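Section 4: Setting Up Your First Batch

You've unpacked the Miranda, washed the crock, and found a home for it on the counter. Now comes the fun part! A first batch of sauerkraut takes less than an hour of work, and then the cabbage does the rest.

Before you begin

Read Section 2 if you skipped it (plenty of us do). You will need one large head of green cabbage, a sharp knife, a big bowl, a kitchen scale, and plain salt with no iodine or anti-caking powder in it.

1. Place the empty bowl on the scale and press ZERO.

2. Peel off the outer leaves and save two of the good ones for step 7.

3. Quarter the cabbage, cut out the core, and slice the rest as thin as you like. Thin shreds soften sooner, thick ones keep more crunch — both are delicious.

4. Weigh the shreds in the bowl and work out 2 percent of that number. That is your salt. For 500 grams of cabbage you need 10 grams.

5. Sprinkle the salt over the cabbage and squeeze it with clean hands until it goes limp and a good puddle of brine collects at the bottom.

Note: Winter cabbage can be stingy with its juice. If you're making this in December, let the salted shreds sit for half an hour and then squeeze again. You'll be amazed how much more comes out.

6. Pack the cabbage into the crock a handful at a time, pressing each layer down hard with your fist. Stop at the fill line.

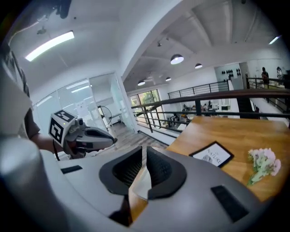
7. Lay the two saved leaves on top and tuck the edges down the sides. Set both weights over them and press until the brine rises past the weights. If it doesn't get there, stir 6 grams of salt into 300 milliliters of cool water and top it up.

8. Pour water into the rim channel and set the lid in place. You'll hear a soft blip now and then over the next few days. I still get a kick out of it every time!

CAUTION: Never clamp, tape, or tie the lid down. Gas has to escape through the water channel.

CAUTION: The crock is heavy when full. Lift it from underneath with both hands, never by the rim.

Where to keep it

Pick a spot out of direct sun, between 65 and 72 degrees Fahrenheit. Check the channel every other day and refill it as needed. Start tasting after two weeks. Llinos Rowlands, who tested our recipes, likes hers at five.

Note: A thin white film on the brine is usually harmless yeast and can be skimmed off. Fuzzy or colored growth means the batch should be thrown out. See Section 7 for cleaning the crock afterward.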